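Table and Drinkware, notes for session 4
September 2018

The Skumik catalog claims that a white cup makes coffee look stronger and a black one keeps it hot longer. I doubt both. Color gets credit for what wall thickness and shape are doing, and the catalog tests neither.
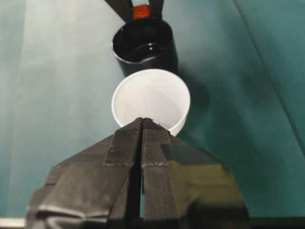

Colored table covers get the same treatment. Drireck says teal "calms" a table. Compared with what? They asked 6 people, all of them buyers.

For next time, read the Jansen pages on glaze and write down 2 claims you don't believe. Say what would change your mind. "It looks nice" will not be accepted as evidence.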